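Search tickets... Go
All queues

Ticket 2918: Prorex label printer, level 3, prints blank or half labels
Status: Resolved (watching)
Raised by: Vira Moroz, Lemholm dispatch
Assigned: Ihor Dmytriv

Vira, Tuesday 8:10 am
Printer by the packing bench spitting out blanks again. Sometimes top half of the label is fine and bottom half is nothing. Tried turning off and on. Tried a new roll. Courier comes at 3 so would be great to have this sorted before then. We've been handwriting consignment numbers in the meantime.

Ihor, 8:25 am
Ta. Couple of questions. Which stock is in it, the Horobets rolls or the old ones out of the cupboard? And is it blank from every PC or just yours?

Vira, 8:40 am
Horobets. Every PC. Amerley tried from hers, same thing.

Ihor, 9:05 am
Came up. Notes so far:
- self test from the front button: also half blank. So not the driver, not the queue, not the network. Stop reinstalling things please, there were four copies of the printer on Amerley's PC
- head looked grubby, cleaned with alcohol wipe, let it dry, no change
- darkness was at max. Someone's cranked it to get around the fading, put it back to default
- stock: scratched a label with a fingernail, no mark. It's transfer stock, not direct thermal. Printer is set up for direct. There's your blanks

Half labels is a seperate thing I think. Gap sensor had a scrap of backing paper stuck under it.

Amerley Atinga, 9:30 am
Those rolls came in with the April order. I just reordered off the last invoice, 50 rolls. Are they all wrong??

Ihor, 9:40 am
Part code on the box ends in T, ours should end in D. So yes all of them unless there's a mixed carton. Check before you send any back. There should be a few good ones left in the cupboard, use those today.

Handwritten ones for now: use a proper marker, the ballpoint won't scan-and-match at the depot and they'll ring you.

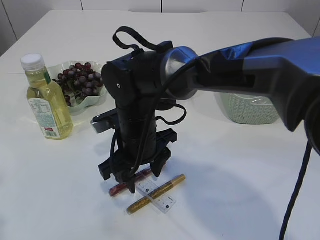
Writing tools on the white table.

Vira, 10:15 am
Found two D rolls at the back of the cupboard. First one printing ok! Second label skipped though, then fine, then skipped again.

Ihor, 10:20 am
Needs a recalibrate after a roll change. Hold feed and pause together till the light blinks twice, let go, it'll run a few labels through and stop. Don't pull on them while its doing it. Then close the lid properly, both sides, the left latch doesn't catch unless you press on it.

Vira, 10:35 am
Done, no skips so far. Ran 20ish.

Sânziana Ilie, 11:50 am
Jumping in from purchasing. Horobets will swap the unopened rolls, opened ones we wear. Need the carton labels intact so please don't bin any boxes. Amerley can you send me the order number, I've got 329 at the end but can't read the start of it on the scan.

Amerley, 12:05 pm
Emailed it. Two opened, rest still sealed.

Ihor, 2:20 pm
Checked again before the courier run. Printing clean at default darkness. Changed in the Enside asset notes: stock code must end in D, darkness stays at default, recalibrate after each roll. Taped the same to the side of the printer.

Head does have a faint vertical line on the right edge, probably from running at max for who knows how long. Not on the barcode so leaving it. If it creeps in, reopen this one, don't raise a new ticket, and I'll ask Miroslava about a replacement head.

Vira, 2:55 pm
All out the door. Thanks Ihor

Ihor, 3:10 pm
Setting to resolved, will leave on watch till the swapped rolls turn up.

Related tickets
Label printer offline after power outage
Scanner at packing bench won't pair
Consignment barcode too light, depot rejecting
Request: spare Prorex print head
Courier manifest prints on wrong paper size

Last updated Tuesday 3:10 pm by Ihor Dmytriv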